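**Enrollment and attendance rules for the adult evening cookery certificate (Pultano Learning Center)**

Posted by Thaís Camargo, 29/05/2023

I wish to register for the evening cookery certificate that begins in August at the Pultano Learning Center. The program outline states that participants must complete 38 hours of supervised kitchen practice before the final assessment. My employer may require me to travel during the term, and I expect to be absent for two sessions.

I would be grateful for guidance on the following matters. May missed kitchen hours be made up at another site, such as the Ejigu annex? Is the deposit of $200 refundable if a participant withdraws after the first session? Finally, does a food safety certificate obtained through a previous employer exempt a participant from the opening unit on hygiene?

I have read the enrollment form and the fee schedule, and neither addresses the question of transfer between sites.

---

**Jailson Furtado**

Participants may make up missed kitchen hours at the Ejigu annex, provided that the request is submitted in writing to the registration desk before the absence occurs. Requests made afterward are considered only in cases of illness. A maximum of four sessions may be transferred in one term, so two absences should present no difficulty.

The hours recorded at the annex are entered on the same practice log. Please ensure that the supervising instructor signs the log at the end of the session. Unsigned entries are not accepted at assessment, and the center does not contact instructors on a participant's behalf.

With regard to content, the sessions most easily made up are those in the first unit, which covers breakfast dishes, toast and eggs, and basic knife work. The annex repeats this unit throughout the term. The bread and pastry sessions are offered there less often and have fewer places.
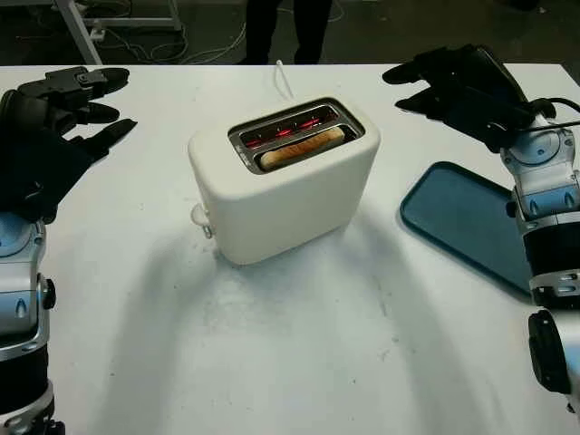

*A slice of bread in a two-slot toaster.*

The deposit is refundable in full up to the start of the first session. After that point it is applied to the cost of ingredients and is not returned. A participant who withdraws may, however, ask to have the balance of the tuition fee carried over to the following term.

---

**Valquíria Sampaio**

I completed the certificate last year and can add to the reply regarding hygiene. A certificate from an employer is accepted only if it is still valid on the date of the final assessment, and the original must be shown. Mine had lapsed, and I was required to attend the unit.

Those who are exempt still need to complete the full number of kitchen hours. The exemption applies to the written test and the classroom portion only.

---

**Byung-chul Cha**

I believe the deposit was lower when I attended. You should telephone the office. Aprons are not supplied.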